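On Keeping Fewer Things

The matter of household storage has occupied this writer for much of the winter. The apartment on Korkside was taken on the understanding that the contents of the former house would be reduced before the move. That undertaking was not fully honored, and 229 boxes were delivered in December.

A written inventory was begun the following morning. Each box received a number, a room and a short note of its contents. Agnes Gillies, who has moved house six times, advised that any box without a clear purpose be set aside for one month and then opened again. Her advice was followed for the kitchen and the study. It was not followed for the books, which remain a separate question.

Small personal articles proved the slowest to settle. Footwear, frames, letters and spare keys do not belong to any one room, and they were moved between closets several times before a decision was reached. The present rule is that such articles are placed on a table and dealt with one at a time.

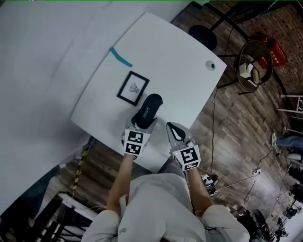 A black slipper and a small framed sketch on the white table.

The rule has been applied with some exceptions. Correspondence from Iestyn Pritchard has been kept in full, including the postcards. Three sets of curtains were offered to Heledd Cadwaladr, who accepted two. The third set does not fit any window in either home and has been listed for sale -- without result to date.

Readers have asked whether rented storage was considered. It was. A unit on the Sithole road was viewed, and the monthly charge was reasonable, but the distance would have discouraged regular visits. The hall closet has been fitted with shelves instead.

The books will be addressed in a later entry. There are over 313 of them, and the shelving has not yet been ordered.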